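The dinner set you are told to want

Somewhere in the past few years it became normal to buy plates by subscription. You pay each month, a box turns up, and by the end you own a "table story". Zulutell, the best known of the sellers, offers one that runs from February to February and comes to 747 pounds before postage. Jiltness does a cheaper version and calls it a capsule.

I spent a good part of the autumn reading their leaflets, and I came away with a headache and a strong wish to eat toast off a chopping board.

The main claim is that better tableware makes us eat better. Zulutell says that 94 per cent of its customers feel "more present" at dinner. Ask how many customers were asked and the press office sends you a link to the leaflet. Ask what "more present" means and it sends the link again. I'd feel more present too if I had spent that much on a gravy boat.

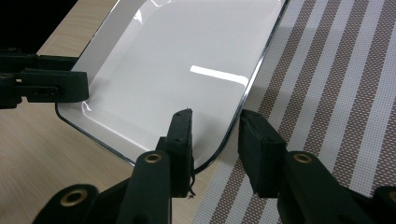 The trouble with heirlooms

Then there is the promise that these things will be handed down. Anyone who has cleared a relative's house knows how that goes. The good service comes out of the sideboard wrapped in newspaper, everybody says how lovely it is, and nobody has room for it. Charity shops near me stopped taking full sets a while ago. One had a handwritten sign in the window asking people to please try elsewhere.

Vustileo, which sells at the upper end, gets round this with a certificate. For 2,360 pounds you receive a service for eight and a card saying it is "of lasting family value". The small print gives you 3 years against crazing and nothing at all against the dishwasher. My grandmother's everyday plates, bought from a market stall, have lasted a good deal longer than that with no card.
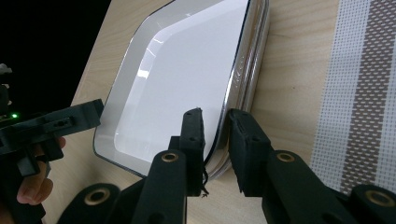
Shape is the other thing they sell hard. Round is now tired, according to the Jiltness brochure, and people of taste have moved on to corners. I have nothing against corners. A white rectangular piece with the corners rounded off looks smart enough on pale wood, and the glossy finish catches the light nicely. But try getting one into a kitchen cupboard built for dinner plates, or into a small microwave. The brochure is silent on microwaves. It has two pages on "the gesture of serving", which seems to mean passing the potatoes.

Palacios, a smaller firm, at least sells single pieces and will tell you on the phone whether a replacement exists. I rang to ask about a bowl and was told not to bother with the new one as the old one was deeper. It was the most useful thing I heard from the whole trade. 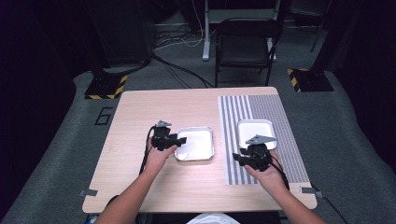

At the table: pale wood, white shirt, both hands busy.

None of this would matter much if the prices were sensible. They have crept up each time I've looked, and the word "investment" has crept in beside them. Plates are for putting dinner on. If you need four, buy four, and get a fifth for when one breaks.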